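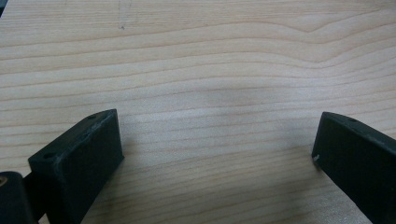 How should a pale wooden tabletop be wiped down at the end of the day? With a damp cloth along the grain, then straight away with a dry one, and with everything on the table lifted off first.

Home News Buildings Rooms and Bookings Archive Contact

The wording comes from the new table care sheet for the Dravdale workrooms, which takes effect on Wednesday. It replaces the sheet issued when the light wood tables were delivered, and applies to all 22 rooms on both floors. The old sheet permitted spray cleaner directly on the surface. The new one does not.

The change follows a surface check carried out in January. Each tabletop was looked at under daylight and again under a lamp held low at one side, and every mark was entered on a plan of the table. The check recorded 562 marks in total. Most were small: pencil lines, dark specks and grey smudges with no clear edge. More than 14 tables had at least one ring left by a cup.

Pencil lines are to be removed with a soft white eraser, used lightly and with the grain. Scouring pads are no longer allowed in the cleaning cupboards, as they leave a shiny patch on a matt finish that shows up worse than the line did. Smudges get the damp cloth first. If a smudge is still there after two passes it is left alone and reported with the room number and the nearest corner of the table.

Rings are handled separately. A fresh one is dried and left overnight. An old one is a job for Falcão, the firm that holds the repair contract, which will sand and re-oil the whole top. Spot sanding was tried on a spare table last year and gave a visible hollow, as well as a change of colour that did not settle over the following months.

The second half of the sheet deals with cups. From Wednesday each table will have a low black wire basket from Jolto, and used cups go in it, not on the wood. The baskets are shallow enough to reach into from any side and can be carried one-handed to the kitchen. Cups should be drained before they go in. An open mesh basket does not hold liquid, so a half-full cup that tips over will wet the table just as it would without one.

Jolto supplied two sizes for trial. The smaller took four cups but was easily pushed across the table when a bag was set down beside it. The larger was kept. It sits in the middle of the top, clear of the edges, and moves only when the table is wiped. A solid plastic tray from Trorkex was also tried for a month and sent back: water collected in the bottom and the tray had to be rinsed every evening.

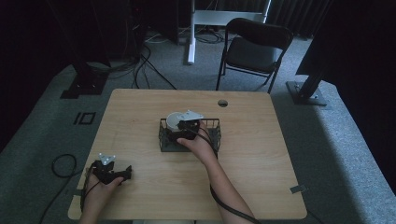

Catarina Frade would have preferred the baskets to be fitted with rubber feet from the start. Bare wire on oiled wood will scratch if it is dragged, she told the users' meeting, and a rule that says "lift, do not slide" will be kept for a fortnight at best. Feet have been ordered and will be fitted when they arrive – no delivery date has been given. Until then the instruction to lift stands.

Two smaller points on the sheet are new. Tape may be used on a table for one day only and is to be peeled back slowly at a low angle. Tape wrapped over an edge is the most likely to be forgotten, and the sheet asks whoever books the last slot to run a hand along the edges before leaving. Where a tabletop has a round cable hole, it is to be wiped around with a cloth that has been wrung out properly. The cut edge inside the hole has no finish on it and swells if water runs in.

Carpets are outside the sheet and remain on the existing cleaning round.

Printed copies will be put up beside the door of each room. A second surface check is planned for the summer, using the same plans so that old marks can be told from new ones. The result will be posted on this page.

Comments (4)

Deolinda Brandão
Does the white eraser rule cover ballpoint as well? We have a line across one corner on the upper floor and I don't want to make it worse.

Buildings desk
Ballpoint is not covered. Please leave it and report it, and it will go on Falcão's list with the rings.

m_tavern
Same baskets at my last place. The mesh catches teaspoons by the handle, so put spoons in the cup. Otherwise fine. Ours went through the dishwasher for years, though the coating had started to chip at the corners by the time I left.

Upper floor user
Could the sheet say which cloth? There are yellow ones and blue ones in the cupboard and the yellow ones shed fluff on the grain.

Older news Print this page Back to top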